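Budget for first arm, buy now or simulate until February?

gukum_lab
2025-09-06
Hello all. Our small workshop in Idcombe has 2312 dollars for this year. The task is opening and closing faucets for a durability test. Do we buy a used arm now, or a better PC first?

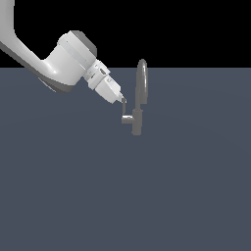

The used arm costs more than our money, so I would need to wait for the February budget anyway. My boss wants to see a result before he signs. I can show him the fingertips at the top of the lever in simulation, but he asks what it proves.

yap_bench
It proves reach, and reach decides which size of arm you pay for. Spend 1000 on the PC and keep the rest. Things I would do first:

1. Model the faucet alone, with your real dimensions. 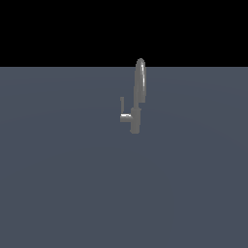
2. Ask Ratada for a quote on the gripper only. Ours was 500 without cable, and the cable was 124 more.

ratada_user
I disagree with yap_bench. We simulated for a long time and then the real lever was too stiff for the gripper we ordered. Rent an arm for a short time.

gukum_lab
Renting is difficult for us, the insurance is not in the budget.
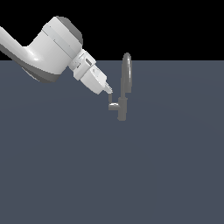 For the gripper I did not ask for a quote yet. Narrow fingertips like these look enough for a thin lever, but I do not know the force. Can I measure it with a simple spring scale?

yap_bench
Yes. Pull at the top of the lever, and send the number with your quote request.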